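Search this site Enter keywords Go

Worktop Order in a Small Shared Kitchen
Student Project Report, Domestic Environments Module, Hulska College
Reading time: 2 minutes

1. Purpose

The project examined how a short marble worktop may be arranged so that food can be prepared without first moving appliances and containers. The kitchen studied is in Bameck House and is used daily by residents. The usable worktop measures 70 cm from front to back. 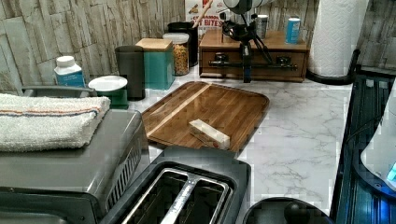

Where should the main chopping board be kept?
On the worktop itself, with clear space in front of it, as residents used a board at almost every meal in the study period.

2. Method

Residents were given a questionnaire, and 47 completed forms were returned. Preparation times were noted for simple meals over two terms, giving 527 entries in the kitchen log. Items were then sorted by frequency of use. Dry goods and tea were grouped together, and boards were assigned a place of their own.

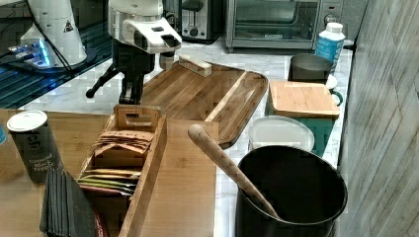

The grouping was revised once, in December, after residents reported that tea and seasoning were wanted at different times of day from the boards. Both were given a position nearer the table side. Heating appliances remained close to the wall.

3. Boards and Surfaces

Wooden boards took up more of the worktop than any other item. The group considered storing them upright, but the rack borrowed for the trial, a Chevalier model, was too narrow for the largest board. Stacking was accepted as a compromise.
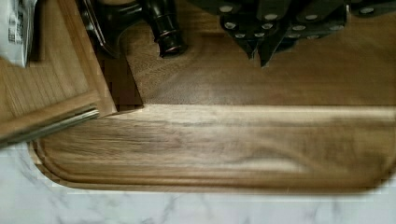
Figure 3. Dark wooden board with juice groove, lighter tray at its corner.

Residents were asked to wipe the groove after each use and to dry boards on both sides before stacking. Compliance was not measured.

4. Findings

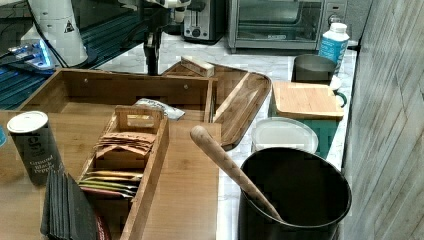 Report prepared by the Ultance Project Group, Second Year

Median preparation time fell by about 2 minutes per meal. Residents rated the tea and seasoning area most highly. The main complaint concerned boards stacked on other items, which had to be lifted away before the lower item could be reached. A wider rack is recommended for the next stage of the work.

Contact the Module Office © Hulska College Back to top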